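Workshop tips: gripper loses hold on wire pull handles

Applies to the Utex two-finger gripper on the Meltov bench arm, used for repeated open-and-close testing of cabinet doors and drawer fronts. Revised August 2024.

Fault: the fingers slid off the handle partway through the pull at cycle 3770. The arm kept retracting and the controller logged error 146. One finger tip struck the handle bar on the way out.

Cause: finger screws backed out, letting the tip rotate under load. Grip force was set correctly.

Before touching anything, press the emergency stop and isolate the power at the wall. Releasing the trigger on the pendant does not remove power from the fingers.

Check each finger screw with a hand driver. Replace any with a rounded head. Do not use a power driver on moulded parts.

Wipe the handle with a dry cloth. Spray polish leaves a film and will bring the fault back.

Re-teach the approach with the gripper fully open. Stop short of the handle and jog in at low speed, up to 20 mm per second, watching the clearance behind the rod.

Run 12 cycles by hand-hold control before going back to automatic. Keep fingers out of the gap between handle and door.

Iveta Jireš, test bench

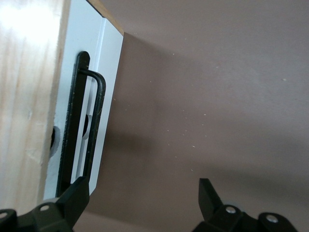 Gripper open at the black wire handle.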